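第二讲 旧商业账本的读法：从一家港口商行说起
课程讲义，02/09/2019
授课与编写：Zoia Boiko

在上一讲里，我们讨论了什么叫做“史料”，也讨论了为什么同一份文件对不同的读者可以说出不同的话。今天我们进入比较具体的工作：读一本账本。许多同学对账本有一点害怕，觉得里面只有数字。我自己刚开始学习的时候也是这样。后来我发现，账本里的句子虽然短，可是写的人很认真，他每写一行都要对钱负责，所以账本的话常常比书信的话更可靠。当然，更可靠并不等于完全可靠，这一点我们在后面还要谈。

汉语不是我的母语，讲义里如果有不自然的说法，请同学们在页边写下来，下课的时候交给我。

一、我们使用的材料

本讲的主要材料是Stöcker商行的账本。这家商行设在Drotport，做谷物、咸鱼、木材和亚麻的买卖，有时候也替别人保管货物。它在Skumelport有一个代理人，在内陆的Stimstead有一间租来的仓库。三个地方的关系请先记住：Drotport是写账的地方，Skumelport是装船和卸船的地方，Stimstead是收购粮食的地方。如果把三者弄混，后面的每一笔都会读错。

商行的账本分成三种。第一种叫日记账，按照时间的顺序记下每天发生的事情，字写得快，缩写很多。第二种叫分类账，按照人名或者货名分开，每个人占一页或者几页，左边是借方，右边是贷方。第三种是库存簿，记货物的进出，不一定写价钱。初学者应该先从分类账开始，它的格式最整齐。但是真正的研究不能停在分类账，遇到不明白的地方，一定要回到日记账去。

原件纸张的情况并不好，有几页受过潮，墨水透到了背面。我们在课堂上使用的是抄写本，抄写本按照原来的行数排列，看不清楚的字用方括号标出。请不要把方括号里的字当作原文来引用，那只是抄写者的推测。

二、借方和贷方

这两个词给外国学生和本国学生带来的困难是一样大的，我想多用一点时间解释。

在分类账里，每一页都是从商行的立场来写的。某个人的名字写在页的最上面，左边写他欠商行什么，右边写商行从他那里得到了什么，或者商行欠他什么。我们不需要在这里背诵定义，只要每次都问自己一个问题：东西从谁的手里走到谁的手里？走到对方手里的，写在左边；从对方手里回来的，写在右边。

请看抄写本里面的一个例子。某位磨坊主向商行购买黑麦，左边记了800塔勒。春天他付了现金，右边记600塔勒。到了October，也就是抄写本里写作“十月”的那一段，右边又有一笔，内容是咸鱼，折价250塔勒。磨坊主为什么会有咸鱼？我们不知道。可是这一笔告诉我们，在这个地方，欠的钱可以用货物来还，而且双方都同意了一个价格。

细心的同学会发现，右边加起来比左边多出五十。抄写本在左边最后补了一行，字很小，写的是“等待之费”。意思大概是利息。为什么不直接写利息呢？有几种可能的解释。一种解释认为，当时的商人不喜欢这个词，怕引起道德上的批评。另一种解释认为，这里面包括了保管费用，所以不能单纯叫做利息。我个人比较倾向第二种，理由是同一个词在库存簿的空白处也出现过，那里根本没有借款。

三、货币与度量

账本里的钱有两层意思。第一层是计算用的钱，写在栏里，方便相加。第二层是手里真正拿着的钱，可能是好几个地方铸造的，成色也不同。商行的职员先把手里的钱换算成计算用的钱，然后才写进去。换算的时候有没有损失，由谁来负担损失，这些常常只在日记账里有一句话。

度量也是同样的道理。Drotport的一“桶”和Skumelport的一“桶”大小不同。商行的职员对此很清楚，所以在库存簿里他会写“彼处之桶”或者“此处之桶”。如果他什么都没有写，一般是指此处之桶，但我请大家不要把“一般”当作“总是”。去年有一篇学期论文，把两种桶合在一起相加，结论是商行的生意在一个冬天里忽然扩大了。论文写得很流畅，可惜基础错了。

比较安全的办法是做一张换算表，每遇到一个单位，就写下它出现的页码、地点、货物和你所采用的换算。换算没有根据的时候，宁可让那一格空着。空着的格子以后可以补，填错的格子以后很难发现。

四、账本里的沉默

读账本的时候，我们容易只注意写下来的东西。没有写下来的东西也值得注意。比如说，商行的账本里几乎没有提到搬运货物的人。货物从船上到仓库，从仓库到车上，必然有人出力，可是付给他们的钱都放在一个总的名目下面，叫做“杂费”。我们看不到他们的名字，也看不到他们每个人得到了多少。

妇女也是一样。有一页分类账，最上面写的是一位死去的船主的名字，可是从内容看，后来的买卖都是他的寡妇在做。职员没有换名字，可能是为了方便，也可能是为了法律上的连续。如果只看页头，我们会以为一个死人继续做了很久的生意。所以我建议，凡是一页的笔迹、语气或者货物的种类有了变化，都要停下来，查一查这个时候家里发生了什么事。教堂的登记簿在这方面很有帮助。

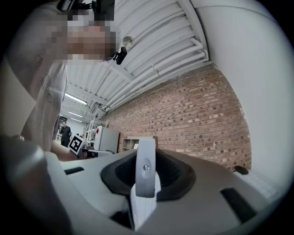

按照Ingeborg Fuchs的意见，上面关于“沉默”的说法还是太宽了一些。她认为职员把工钱放进“杂费”，首先是一个格式的问题：分类账的一页属于一个有信用往来的人，搬运的人当天拿钱，没有往来，自然就没有页。要找他们的名字，应该去找港口自己的付款单，在商行的账本里找，方向就不对。

这个批评我接受一大半。格式的确决定了什么东西能够写进去，我在初稿里没有把这一点说清楚。不过我还想保留一点自己的看法。格式也是人选择的，商行完全可以另外准备一本工钱簿，同一条街上的别家商行就有这样的簿子。Stöcker商行没有准备，或者准备了却没有保存，两种情况都说明它认为这些内容不需要长久留下来。同学们可以在讨论课上继续谈这个问题，不必一定同意我，也不必一定同意她。

五、错误、涂改与事后补写

账本里一定有错误。有的错误是加法的错误，这种最容易发现，也最没有害处。有的错误是位置的错误，把应该写在左边的写到了右边，职员后来发现了，便在对面再写一笔同样的数目，旁边注明“误入”。初学者如果没有看见这个注，就会把一笔不存在的买卖算进去。

涂改要分别来看。用一条细线划掉，下面的字仍然可以读，这是正常的改正，职员愿意让主人看到他改了什么。用刀刮掉，再在上面写新的字，这就需要小心。在我们的抄写本里，刮过的地方用星号表示。星号多的几页都跟Stimstead的仓库有关系，原因目前还没有定论。有人怀疑当地的管理者和职员之间有私下的约定，但是证据很薄，请大家在作业里不要写成事实。

事后补写可以从墨水的颜色和行距看出来。原来的行距是均匀的，补写的行往往挤在两行中间，或者挤在页脚。“等待之费”的那一行就是这样。它是什么时候补上去的，是结账当天，还是过了一年以后？这会影响我们对它的解释。如果是当天，那么双方事先大概已经有约定；如果是一年以后，那么可能只是职员为了让两边相等，找了一个名目。坦白地说，我在前面倾向“保管费用”的解释，也应当受到这个问题的限制。

六、怎样引用账本

引用的时候，请写明账本的种类、页码、左边还是右边、第几行。只写“见账本”是不够的，别人没有办法检查。原文的缩写，第一次出现的时候展开，把补上的字母放在圆括号里，后面可以直接用完整的形式。人名保持原来的拼写，即使同一个人在不同的页上拼写不同，也不要替他统一。要统一，请在附录里做一个人名表。

地名Skumelport在账本里至少有两种拼法，职员有时候只写第一个字母。不要因此就以为每一个单独的S都是它，Stöcker和Stimstead也是同一个字母开头。分辨的方法是看前面的介词和后面的货物：后面是谷物而且有车费的，多半是Stimstead；后面有船名的，多半是Skumelport；后面是签收的话，多半是商行主人自己的姓。

货物的名称也请谨慎翻译。原文里有一个词，词典上解释为“细布”，可是在这本账里，它的价格很低，又跟麻绳写在一起，恐怕是包货用的粗料。词典给出的是最常见的意思，商人用词有自己的习惯。拿不准的时候，保留原文，加一个脚注，说明你考虑过哪几种可能。

七、作业

请从抄写本的分类账中选一页，写一篇短文，长度600字到800字。短文要包括以下内容：

页头的人是谁，住在哪里，跟商行有什么往来；
左右两边是否相等，如果不相等，差在哪里；
至少有一笔要回到日记账里核对，并说明两处的写法有什么不同；
你不能解释的地方。

最后一项请不要省略。每年都有同学以为承认不懂会减少分数，所以把最有意思的地方跳过去了。在我的评分里，一个说明得清楚的疑问，跟一个有根据的答案得到同样的重视。

短文之外，请附上一张换算表，表格不计入字数。另外写一段摘要，不超过250字，用自己的话写，不要把正文的第一段复制过来。

两个人可以合作选同一页，但是短文必须分别写。合作的同学请在第一页注明对方的名字。

八、讨论课的准备

请事先读库存簿里关于亚麻的那几页，并且想一想下面的问题。商行为什么要在价格低的时候继续替别人保管亚麻？保管费写在谁的名下？如果亚麻在仓库里坏了，账本里会在什么地方留下痕迹？

带抄写本来，也带铅笔。阅览室里不可以用钢笔，这一条对教师也一样。需要看原件的同学，请先在登记本上写明要看的页码，原件每次只拿出一册，看完以后交还给柜台，再领下一册。

下一讲我们读Skumelport代理人写给商行的信，请把本讲的换算表一起带来，信里的数目要拿它来对照。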